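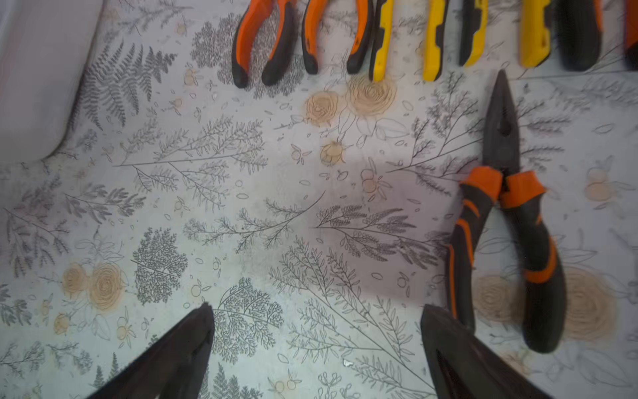
By Ingvild Amundsen, Bundano workshop range
Updated July 2019

Grusorel Canvas Tool Roll

The Grusorel is a waxed cotton canvas roll for hand tools. It suits people who carry a small kit between home and a job, or who keep one set of tools in a kitchen drawer and are tired of digging through it. It opens flat, hangs from two brass eyelets and ties shut with a single strap.

We have sold the Grusorel since we opened the Bundano shop and it has changed very little. The current version has a wider top flap and a heavier thread. The older one, with the narrow flap and the green stitching, is no longer made, but we still repair it.

Size and layout

Laid flat, the roll is 700 mm wide and 300 mm from the bottom seam to the fold of the flap. There are nine pockets. The narrow ones are on the left and take screwdrivers, files, punches and pencils. The wide ones are on the right and take pliers, snips, a small adjustable spanner or a folding rule. The widest pocket is at the far right end so that the bulkiest tool ends up in the centre when you roll from that side.

If you roll from the left, it still closes, but it makes a looser bundle and the strap sits crooked.

Each pocket has a double row of stitching down the sides and a bar tack at the mouth. The bottom edge is folded over twice and sewn through a strip of leather. This is where cheaper rolls wear out first, usually from the tip of a screwdriver.

The flap folds down over the tool handles before you roll. It keeps them from sliding out if the bundle is carried upside down. It will not hold in anything much taller than the roll itself, so measure your longest tool before ordering. A standard claw hammer does not fit.

Materials

Body: waxed cotton canvas, dark olive or tan
Base strip: vegetable-tanned cowhide
Eyelets and buckle: solid brass
Strap: cotton webbing with a leather end
Thread: bonded polyester

The wax is a soft blend and the canvas will feel slightly tacky when new, more so in warm weather. This wears off with handling. It will also pick up creases and lighter marks along the folds. Some customers like this and some don't. If you don't, the tan shows it less than the olive.

The canvas sheds light rain. It is not waterproof, and a roll left in a wet ute tray overnight will soak through along the seams. Take the tools out and dry everything before you put it away. Damp canvas against bare steel will start rust quickly.

What it holds

A kit that fits well:

Flat and cross-head screwdrivers, medium and small
Combination pliers
Long-nose pliers
Side cutters
Small adjustable spanner
Half-round file
Pencil and marking knife

That leaves a pocket or so free, depending on how you double things up. Hex keys can be kept loose in a narrow pocket but they are short and tend to sink to the bottom. We suggest a key set on a ring.

Knives and chisels should have a guard on the blade. The leather base will stop a blunt tip but it will not stop a sharp chisel, and we don't repair cuts from unguarded blades free of charge.

Hanging it up

The two eyelets are set into the top corners behind the flap. They fit over ordinary cup hooks or round-head screws. Put the fixings into something solid - a full roll is heavier than it looks, and plasterboard plugs tend to work loose over time. With the roll hung, tuck the flap behind so the handles are clear.

Care

Brush off dirt with a stiff dry brush. For marks that won't brush out, use cold water and a sponge. Don't use detergent, don't machine wash it and don't put it near a heater. Hot water strips the wax and the canvas goes limp.

Rewax when water no longer beads on the outside. For most people that is every couple of years. We stock Grikex canvas wax in tins, and one tin does a full roll with some left over. Rub it in with a cloth, warm it gently with a hair dryer until it sinks in, and hang the roll overnight before you use it. Leave the inside of the pockets alone or the wax ends up on your tool handles.

The leather strip can be treated with any plain leather conditioner.

Repairs

Repairs are done at our own bench by Florin Vlad. Restitching, replacement straps and new eyelets are the usual jobs. Send the roll empty and clean, with a note saying what needs doing and a return address. We can't return tools left in pockets by ordinary post, and it holds up the job while we contact you.

The workshop is closed for all of January. Rolls that arrive in that time are put aside and looked at in the order they came in.

Questions we are asked often

Is there a left-handed version? No. The layout works either way once the roll is hung or laid out flat.

Can I have initials on it? Yes, on the leather end of the strap, stamped without colour. Allow an extra week. Stamped rolls can't be returned unless there is a fault.

Does the wax mark furniture? It can leave a faint film on pale timber or painted surfaces when the roll is new. Put a cloth underneath for the first few weeks.

How does it compare with the Bogdan? The Bogdan is our smaller roll, made for watch and model tools. It uses a lighter unwaxed canvas and has no leather base. It is the better choice for fine tools and the wrong one for pliers.

Delivery and returns

Olive is normally in stock. Tan is made in small batches and may be on back order, in which case the product listing will say so and your card is not charged until it ships. Unused rolls can be returned for a refund or swapped for the other colour. Return postage is at your cost unless we sent the wrong item.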